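Winter Clothing Drive: What We Took In and What We Still Need
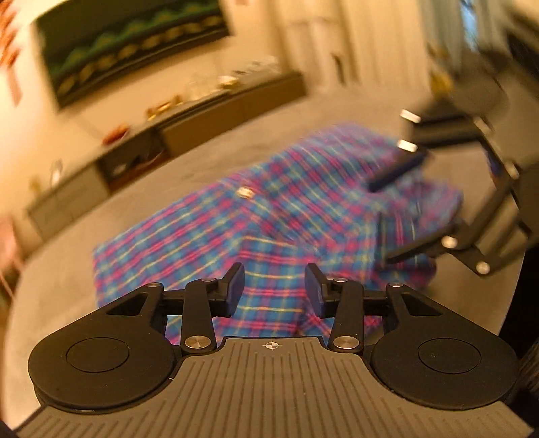 Luminița Anghel

The winter clothing drive at Morkwood closed at the end of January with 2,257 items handed in. That is 419 more than last winter. Most of it came through the drop-off point at the Votthorpe library, and the rest was left at the school gate or brought straight to the hall.

Shirts and sweaters made up the biggest share again. Children's coats were the shortest. We ran out of sizes for ages five to eight before the second week was over, and several families were put on a list. If you have a coat in that range, please call the office before you bring it so that Magdy Ouali can match it to a name.

A few notes on what we can use. Shirts, pants and dresses should be washed and have all their buttons. Small repairs are fine to leave to us. Said Kettani runs the mending table and he can replace a zipper or close a seam, but he can't do much with stained cloth or stretched collars. Please keep pairs of shoes tied together. We had a full bag of single gloves this year and most of them went to rags.

We do not take pillows, used underwear, or anything with a company logo on the back. Blankets are welcome if they fit in a home washing machine.

Folding takes longer than people expect. A shirt should be laid flat with the front down, sleeves brought in, and then folded in thirds so the collar shows. It makes the size label easy to find on the shelf. If you fold at home this way, your bag can go out the same day.

The cost of the drive was $600, which paid for the van, bags and hangers. The Zamudio bakery covered $90 of that from its coffee jar. The remainder came from the fall book sale.

The next sorting evening will be in the lower hall, starting at 6:30. Enter by the side door, as the front one is locked after five. Mahmoud Shawky will have the keys and the label printer. Children over 12 can help if they come with an adult.

Spring clothes can be dropped off starting next month. Please hold summer items until May. The storage room is small and the shelves on the left are still full of scarves.

Questions about pickups go to Said Ait Brahim at the office, mornings only.

Posted 07/02/2022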